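Evaluating a Hand-Held Gripper Kit for Recording Demonstrations
Project report, Robotics Practicum, Droderby Institute

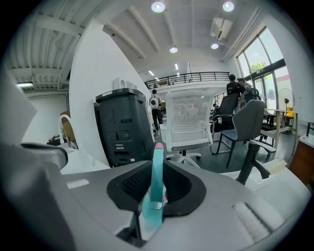

Page last changed: September, 4:10 p.m.

1. Purpose

Our group was asked to review the Rosser hand-held gripper kit, which is sold by Cliswood and comes in an education version. The practicum wanted to know whether second-year students could use it to record tasks without help from the lab staff. We also looked at the printed guide, the recording software and the spare parts service. We did not test how well a robot learns from the recordings. That is a separate project.

2. What the kit is like to use

The body of the gripper is smooth and rounded, in light and medium gray, with vent slots molded into it. The finger is a slender, slightly see-through cyan piece with a rounded pink tip. We liked the colors. When we played the recordings back, the pink tip was easy to pick out against dark flooring and office chairs, and this made it faster to mark the moment of contact.

The first setup took us 76 minutes. Most of that went to the calibration step, where the guide tells you to hold the gripper level but does not say for how long. The second setup, done by a different pair, took 13 minutes. We think a short video would fix most of the problem.

3. Method

We recorded 400 demonstrations of nine tasks. The tasks were all things you can do at a desk: picking up a cup, closing a drawer, moving a pen from one tray to another, and so on. Each of us did every task with the right hand first and then the left. After each session we copied the files to a laptop and watched them at double speed. A recording was marked as unusable if the tip left the view during the grasp or if the file would not open.

All the sessions were in the shared workroom on the lower floor. It has a window wall along one side and gets strong daylight, and people walk through it during the day. The kit is advertised for ordinary rooms, so we left the lights and the furniture as they were.

4. Results

We marked 13 recordings as unusable. Nine of them were from the drawer task, where the hand has to turn and the tip goes out of view. The other four were files that would not open, all from one session in which the battery ran low. The software gave no warning before that happened.

Bright windows bothered us less than we expected. The exposure took a moment to settle when the gripper turned toward the glass, and then the tip was clear again. People in the background made no difference to the marking, but anyone planning to share recordings should think about privacy. The guide has one paragraph on this and it should be longer.

Comfort was the main complaint. The grip is thick, and two of us with smaller hands had to rest between tasks. Cliswood lists a slimmer handle – we asked for one, but it did not arrive before the project ended.

5. Spare parts and support

We ordered a replacement finger through the Cliswood office in Darnport. It came in a plain box with no instructions, but it fit on the first try. Support answered our question about the battery the same afternoon. They said a low-battery warning is planned for a later version of the software and did not give a date.

6. Recommendation

The practicum can use the Rosser kit for second-year students if a staff member is present for the first calibration. We suggest charging the battery before every session and leaving out the drawer task, or else doing it with the drawer at waist height, which we tried near the end with better results. We would wait for the slimmer handle before ordering more than one kit.

The marking sheet and our rewritten calibration steps are in the course folder under "Rosser kit".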